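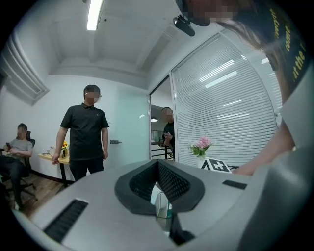 Dans la salle de démonstration de Rakitz, une opératrice au travail près d'une pince portative.

Rakitz suspend une partie de ses pinces portatives après un défaut de serrage

Coup d'arrêt chez Rakitz. La société a mis de côté 7 de ses pinces portatives, le temps de comprendre pourquoi les mâchoires restent parfois serrées alors que l'opérateur a relâché la commande. Une personne a eu un doigt coincé en décembre. Pas de fracture, un hématome, reprise du poste le lendemain. L'incident n'a été rendu public qu'en février 2025, dans une note envoyée aux clients.

Les pinces servent à enregistrer des gestes simples, à la main, pour apprendre ensuite à des bras robotisés à les refaire. Saisir une boîte, la poser, en sortir un mouchoir. Rien de lourd. Mais les séries sont longues, et c'est là que le défaut se montre, selon la note : au-delà de 100 cycles d'affilée, l'ouverture prend du retard. Parfois elle ne vient pas du tout.

« On relâche et ça tient encore. Une seconde, deux secondes. On croit que c'est la boîte qui accroche », raconte Salma Ashour, chargée de la sécurité des essais. Elle a relu les journaux de la campagne d'hiver, 592 en tout. Le retard y apparait dès les premières semaines, sans que personne ne l'ait signalé — les opérateurs secouaient la pince et continuaient. 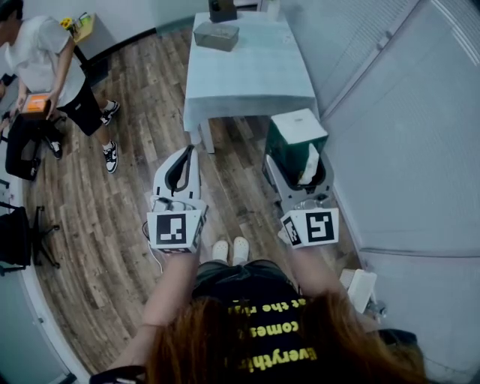
Une pince dans chaque main, celle de droite serrée sur une boîte vert foncé à couvercle blanc.

L'origine ? Deux pistes. La première vise le ressort de rappel, fourni par Foswood, dont un lot serait trop souple. La seconde, le logiciel de commande, mis à jour en novembre et qui aurait allongé le temps de maintien pour éviter les chutes d'objets. Foswood conteste, dit avoir livré des pièces conformes au plan, et demande à voir les pinces démontées. Réponse attendue sous peu. Côté logiciel, l'éditeur Longo n'a pas répondu à nos appels.

Ce qui gêne surtout les équipes, c'est que le défaut ne se reproduit pas sur commande. Un banc d'essai a tourné toute une nuit, 635 ouvertures, pas un seul blocage. Le lendemain, à la main, sur une simple boîte de mouchoirs, deux blocages avant midi. La chaleur de la main est évoquée, la tension du câble aussi. Rien de prouvé pour l'instant. 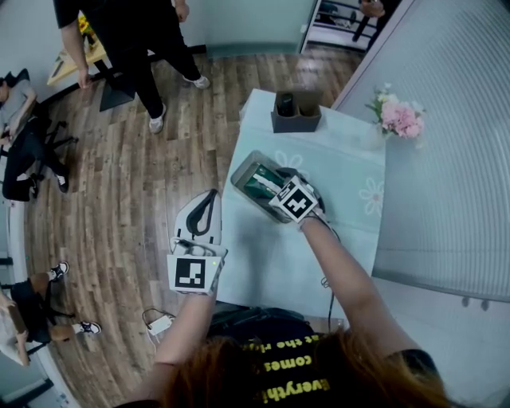

Ce qui change pour les opérateurs

La note tient en une page. Les consignes s'appliquent tout de suite, y compris chez les clients :

— pas de doigt entre les mâchoires, même pinces relâchées, même pour rattraper un objet ;
— couper l'alimentation avant de dégager un objet coincé ;
— pause toutes les vingt minutes, pinces posées ;
— tout retard à l'ouverture est noté, avec le numéro de la pince et l'heure.

Les boîtes rigides passent en dernier dans les séries. Les objets souples, type paquet de mouchoirs, restent autorisés en début de session : s'ils restent pris, on peut les retirer en tirant dessus une fois le courant coupé, sans approcher la main des tampons. 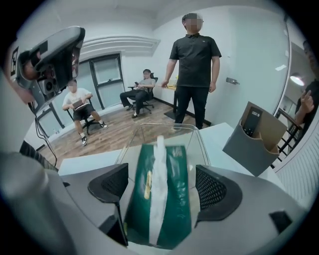 Reste la question du bouton d'arrêt. Sur ce modèle il coupe l'enregistrement, pas le moteur. Plusieurs opérateurs disent l'avoir cru et l'ont découvert en lisant la note. Salma Ashour reconnaît que le mode d'emploi « n'était pas clair là dessus » et promet une nouvelle version, avec un schéma.

Chez Flestbridge, principal client, les essais continuent avec des pinces d'une génération plus ancienne, plus lentes mais pas concernées. L'entreprise évalue son retard à quelques semaines et ne parle pas de pénalités à ce stade. Les pinces écartées doivent être démontées une par une, en présence d'un technicien de Foswood. Rakitz dit qu'elle publira les résultats, sans donner de date.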